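The striped room, and what stays in it
30/01/2025

In October I moved from Westton into the apartment on Bielecka street, and only now I can say that the small room is almost finished. I write "almost" because there is still one box of dishes which has no home. I paid 265 for the moving van and I think half of that money went to carry things I did not need.

The small room was the reason I took the apartment. It has old wallpaper with vertical stripes, in cream, peach, light grey and a kind of dirty white, and the stripes do not have the same width. My sister told me on the phone to paint over it before I bring any furniture. I even bought the paint. Then I slept one night on the floor there, and in the morning the sun came in and the wall looked so friendly that I took the paint back to the store the same day.

So the wallpaper stays, and everything else must be agreeable to it. This was more difficult than I expected. My green armchair looked terrible. The curtains from Westton were also striped, but in the other direction, and after ten minutes I had to take them down. Now I have plain curtains, and a lamp with a cloth shade which I sewed again at one side.

Along the wall goes a brown wooden ledge. The former tenant left a ring of candle wax on it and one nail. I cleaned the wax with a warm iron and brown paper, very slowly, and the nail I kept in a jar with the other nails. For some weeks I could not decide what to put on the ledge. Books were too heavy for the eye. Plants I tried also, but the place gets much sun and the fern was not happy.

Finally I opened the box of dishes. 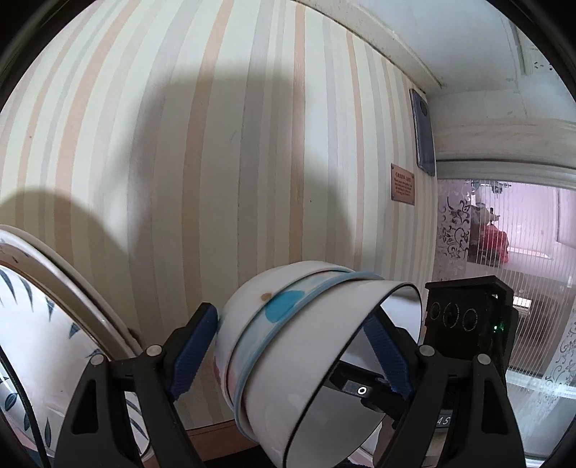 The white bowl with the blue band, in front of the stripes.

I bought this bowl many years ago at the market in Kurkalham, from a woman who sold mostly buttons. It has a pale blue band near the rim and a turquoise spot on the outside. Next to the spot is a small brown stain, and I have tried baking soda, lemon and vinegar on it without any result. I do not try anymore. It is too small for soup and too nice for keys, so in Westton it lived in the back of a cupboard, behind the pots, and I think I used it two times.

Against the wallpaper it looks right to me. The inside is very white, and the blue is a color which the wall does not have. I wanted first to put three or four bowls in a row, as I saw once in a guest house in Skasinia, but with the stripes it became too busy. One is enough for the ledge.

The other dishes I divided on the kitchen table. Plates that I use every day went to the low shelf. The cups without handles went to my neighbor, who wants them for seedlings. What is left is the gravy boat, two egg cups and a big dish for fish, although I do not cook fish. They are back in the box and the box is under the bed.

Next I want to fix the corner by the door, where the wallpaper is coming loose near the floor. If somebody has experience with paste for old paper, please write me in the comments which one does not leave yellow marks.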